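Visit to the Lerora teaching floor, Clallberg

Lerora runs its demonstration floor in the old Tsang building in Clallberg, and opened it to outside visitors for one afternoon in May. Our group was met at the side entrance and given a short safety talk by Ngan-ling Kong, who manages the recording work.

The floor exists to produce examples for a learning system called Wanudov. An operator guides an arm through a task by hand, and joint positions, grip force and wrist camera pictures are stored together as one episode. The previous shift had logged 243 episodes, of which 207 were kept. Most rejections were for dropped frames or a late start signal – operator error accounted for few of them.

Tasks are short. The longest we timed took 34 seconds. Kong prefers many plain repetitions with small changes of starting position, and she has the operators leave fumbled grasps in the set provided the object is recovered. Each episode gets a text label on the same day, written by someone other than the operator.

I asked how wear on the gripper is handled.

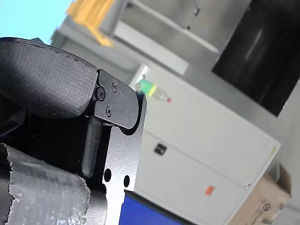 Finger pads are replaced on a fixed schedule, and the change is entered in the episode record so that it can be filtered out later. The wrist camera is recalibrated after each change, which takes 21 minutes. Kong would like this halved.

Questions ran over and we missed the storage room. The next visit is planned for the autumn, places by email.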